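Kurkevbridge joinery shop to stay put
7/24/20

The owner of Handier, the joinery shop on Guillot Street, signed a new lease this month after 16 years in the same building. She had looked at a cheaper unit out past the highway and decided against it.

"The rent there was good," she said. "But people walk in here with a broken chair on their way to the bank. They wouldn't drive out for that."

Repairs bring in most of her winter income. She charges $80 to reglue a chair and keeps a waiting list from August on.

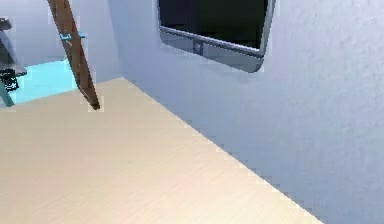
How did the spring closure affect the shop? "We lost seven weeks of walk-ins, and I used the time to finish a kitchen order that was already late," she said.

The new lease runs five years. She plans to take on an apprentice once the back room is rewired, a job quoted at $700.

"I'd like someone local," she said. "They can start on chairs, same as I did."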